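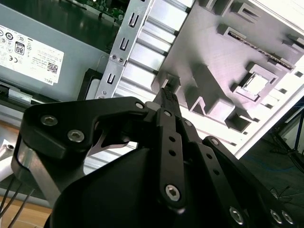 Risley replied to the list that the old machines ought to go to the Sivurow scheme, all 60 of them, and that the sooner we said yes the better. The message is quoted in part further down for anyone who joined after it went round.

I'm against saying yes yet. I've read the leaflet twice and the web page once, and I still can't tell what Sivurow does with a computer after the van doors close.

> Sivurow will collect free of charge from both sites. They wipe
> the disks, repair what can be repaired and pass the machines on
> to families who need them. The rest is recycled. They took 296
> computers from Nakuveo last year and Nakuveo were very pleased.
> I can't see what there is to discuss. The store room is full and
> we want it back before September.

Taking these in order.

"Free of charge." Fine, but a van, a driver and somebody's afternoon cost money, and it comes from somewhere. If it comes from selling the good parts, I have no great objection, but I'd like it said. The leaflet talks about "partners" four times without naming one of them.

"They wipe the disks." With what, and who checks? I asked for a sample of the paperwork and was sent a certificate with a nice border and no serial numbers on it. A certificate that doesn't say which disk it refers to is a thank-you card. Some of those machines came out of the advice office and had people's rent letters and medical forms on them for years. If one of those disks turns up at a car boot sale, it's our name on the letterhead. I would sooner pull every drive ourselves before anything leaves the building. It is two screws and two cables on most of them, and I'll bring my own screwdriver.

"Families who need them." I'm sure some do. But these are big desktops with no wireless in them, and a good many can't run a current version of Windows. Put something else on them and they'll work well enough for letters and the web, and then who does a family ring when the printer won't print? I did that job for the Siu reading rooms for three winters. We gave out 47 computers in the first one and I spent the next two answering the phone. Plenty of them ended up in a cupboard. I never heard a word about that in the annual report, where they were all down as "homes connected".

"296 computers from Nakuveo." Collected, yes. I wrote to Nakuveo and asked how many were handed on to someone. They don't know, and they hadn't asked. They were pleased because they got their room back, and I'd have been pleased too.

Then there is the figure on the web page, 1652 machines "saved from landfill". Saved how? Sending a computer to be shredded saves it from landfill. So does leaving it in our store room, and we've been doing that for years without a leaflet.

I don't say they're crooks. They may be perfectly good people who are bad at writing things down. But we've been caught like this before, with the chairs, and I'd like answers to these before we sign:

1. How many of the machines collected last year were given to a household, and how many were broken up?
2. Which firm does the breaking up, and where?
3. Will they give us a list of disks by serial number, if we leave any in?
4. Do the families pay anything, and how much?
5. Who helps them afterwards, and for how long?

If the answers are decent I'll help load the van. If they come back with another leaflet, I'd suggest the council's recycling site for the dead ones and a notice in the window for the rest, drives out, taken as seen. It's duller and we'd get no certificate.

On the September point, the room isn't booked until the sewing group comes back, so a fortnight spent waiting for a reply costs us nothing. Could whoever holds the spare key please tell me where it is? The hook by the boiler has been bare since the new locks went in.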